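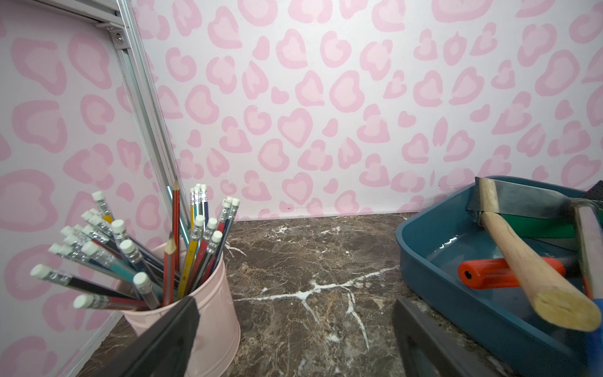

Trodmont benchtop cell: a review after one budget year

Posted 27/08/2021

I run the small automation corner of a product testing shop, and I also write the equipment requests, so I tend to judge a machine twice: once for what it does and once for what it did to my spreadsheet. The Trodmont cell has come out well on both counts, and I've been boring everyone I know with it, so now it's your turn!

First, what you get. The package is an arm, a two-finger gripper, a small camera that mounts at the wrist, a controller, and a box of slotted aluminum rail with brackets and screws so you can build your own enclosure. You supply the walls, the work surface and the things to pick up. I loved that last part more than I expected to. Ours has pink spotted walls and a dark marble counter with white veins running through it, and the whole corner bolts together with hex keys. If you want to change the walls you loosen the brackets, swap the panels and get on with your day.

I compared it against the Walholm starter cell, which comes with a fixed gray cabinet. Lovely doors. But every new backdrop is an accessory, and when I added up the ones we'd want, the "cheaper" system had gone $1,101 past the Trodmont. Ask for the accessory price list before you ask for the machine price. I learned that one from Silvana Damasceno, who handled purchasing at my last job and used to read quotes from the back page forward.

Now the fingers. Flat black plates, plain as can be, and they're the reason I'd buy this again. They'll go in beside a metal cup stuffed full of pencils (erasers up, points up, leaning every which way) and pinch a single barrel without needing a special tool. Not every time! A cup packed that tight is a mean test, and striped pencils lying across each other still fool our software more than I'd like. Hand tools are another story again. A hatchet with a wooden handle has all its weight at one end, and if you grab it at the wrong spot it swings. We settled on gripping close to the head and going slowly, with the blade covered whenever we rehearse a new move by hand. Smooth plastic trays throw bright reflections back at the wrist camera too, so leave room in the plan for lamps you can dim. I didn't, and had to go back and ask.

Speaking of going back and asking, these are the lines I'd put in the request from the start:

Spare finger plates, two pairs. They scuff, and shipping one pair costs the same as shipping both.

Extra rail and a bag of brackets. $200 covered us for the year, and we used nearly all of it.

Props. Cups, trays, pencils, tools. Put them in as a proper line. Ours came out of petty cash for months and it made a mess of the accounts.

Training time. Trodmont includes a remote session, and it's good, but our people needed a second one after they'd had a while to play.

A service plan, maybe. The Escobedo dealer quoted $2,000 a year. We skipped it and have been fine so far, though I'd pay it without blinking if the cell were running a night shift.

On to the gripes. The cable guide at the wrist is stiff and I don't like how it rubs when the arm reaches low across the counter. The manual is written for somebody who already knows the controller. And the Pretine software that ships with it wants a new license key every time you change computers, which is maddening if your laptops get replaced on a schedule like ours do. Support did answer the same afternoon each time I wrote, so points for that.

Delivery was quick once the order was in. The slow part was our own approval, and I'd tell anyone planning for next year to get the quote in hand by November, with shipping and the extra rail already on it. A second quote for the same machine with a few more parts looks terrible to the people signing, even when the parts are cheap.

Would I get another? I've already drafted the request. Same arm, same fingers, a slightly deeper counter, and dimmable lamps on line one this time. If you've run the newer soft fingers on this cell, please leave a comment. I'm curious whether they hold a smooth wooden handle any better, and I'd like to know before I send the form in.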